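25 Jun 2018
by Nermin Bayram

I slept badly and got up early, so I have been thinking about the round table since before the coffee was made. It has been with us since February, when Godelieve Mertens gave up her big apartment and told me I could have it if I came and got it myself, and I have grown so fond of it that I catch myself patting it on my way past (my mother used to do that with her stove, so I come by it naturally).

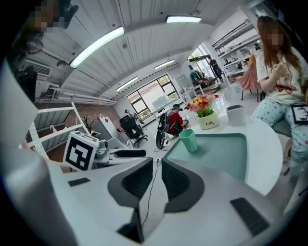
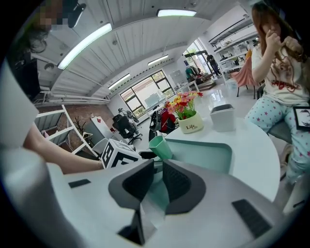 The white pot that says "Life" and the mint-green cup, together as usual.

I did promise myself I would get real flowers this summer. I went as far as the stall on the corner, and they wanted 30 for a bunch that was already dropping petals on the man's shoes, so I came home and gave the artificial ones a good rinse under the tap instead. They came up lovely! The reds especially. Godelieve says artificial flowers are for people who travel, and I told her I haven't been farther than the dentist since winter, and she laughed so hard she had to put the phone down.

She wants to come and visit the table, she says. I think she misses it more than she lets on. When we carried it down her stairs she walked behind us the whole way saying "mind the glass, mind the glass," and that inset of teal glass is the part I love best too. Late in the day it goes a deep sea color, and I will sit there with my tea going cold and get nothing done at all. It does show every crumb and every fingerprint, though. I have tried vinegar, and I have tried the blue stuff from under the sink, and what works best is a plain damp cloth and then an old pillowcase to dry it.

I keep meaning to do something about the white shelves as well. They have slanted shelves, and I put the little dark plant up there thinking it would be happier, and I do forget to water it – I will set myself a reminder, or ask somebody kinder than me to take it on. The framed pictures still need hooks too. I can't decide between the antlers and the sketched face for the spot by the door, and until I do they will go on being moved from chair to chair whenever somebody wants to sit down.

Anyway, Godelieve is coming for lunch as soon as her knee allows it. I will make the lentil soup and the flat bread, and she can have the seat closest to the flowers and say whatever she likes about them. I must remember to buy lemons, and to ask her what she did with the matching stool.

Recent entries
Soup for a bad knee
Getting the table down Godelieve's stairs
Lollo and the missing slipper
A long wait at the dentist
What I found under the sink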